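Checking a pick plan in simulation

Before you send a new grasp plan to the arm, run it in the simulator with both the wrist view and the room view open. A detector tuned on plain tabletops often trips on busy ones. Ours, Skarari, kept returning targets on the pattern of the mat – raising the score threshold fixed that.
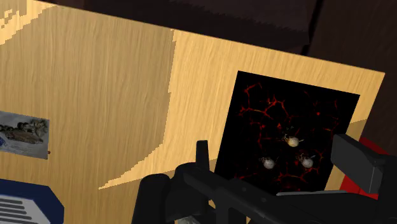
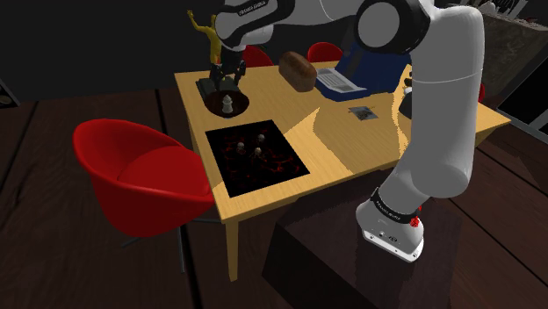
Three small pieces on the black mat, close to the gripper and from across the room.

Keep hard shadows switched on while you tune. Save the random seed with every run; mine was 3877, and I needed it again 2 days later. If the planner stalls, simplify the collision shapes first. Charmaine Adams uses plain boxes for all the clutter.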